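Home | Arms | Grippers | Bench Gear | Support
Last updated 18 December 2024

Gikum Bench Mat, 100 cm, gridded

I put off listing a mat for ages (it's a printed sheet, how much can I say?) but we get asked about ours so often that it now has its own page. It's light gray-white with dark grid lines, it rolls up for shipping, and it comes with the Odoi bench rules card, which is the part I care about most!

The card started as my own scribbled list. We've been running it since September, and these are the rules people ask me about:

- Nobody's hands cross the mat while an arm is enabled. Press stop, wait for the arm to settle, then reach in.
- Speed stays at 45 percent or lower for any new task, until you've had 23 clean runs in a row. A bumped object counts as a miss, sorry.
- With two arms on one bench, agree on a shared zone before you start, and write it down by grid square.
- Cables get routed and checked before power goes on.
- Log the start layout every time. "Same as before" is not a layout.

The card is our house practice and it doesn't replace your risk assessment or whatever safety standard applies at your site. Please read your arm's manual too, even the boring bits.

A few mat notes: it can wrinkle a little near the edges after shipping, so lay it out flat overnight. Wipe it with a damp cloth, no solvents. If you calibrate from the grid, measure a few squares yourself first and redo it whenever the mat has moved.
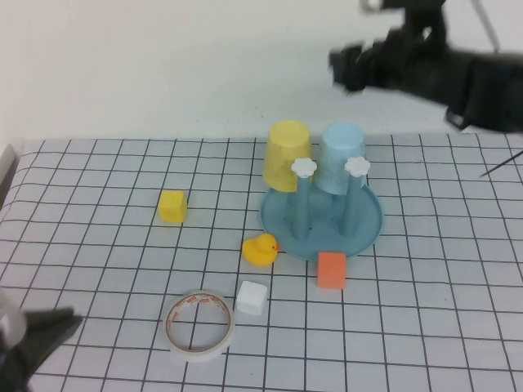 Lamdale Bench Robotics Team / Bench Gear

I like small, light things for practice layouts: cubes, a rubber duck, a roll of tape, a cup rack with a couple of plastic cups hanging on it. The rack is my favorite for teaching the shared zone rule, as the posts and cups give an arm something upright to steer around. None of that comes with the mat, by the way!

Ships from Tullholm, rolled, with one card. Extra cards are free with any order, just add a note at checkout.

1,125 views | 23 comments | Share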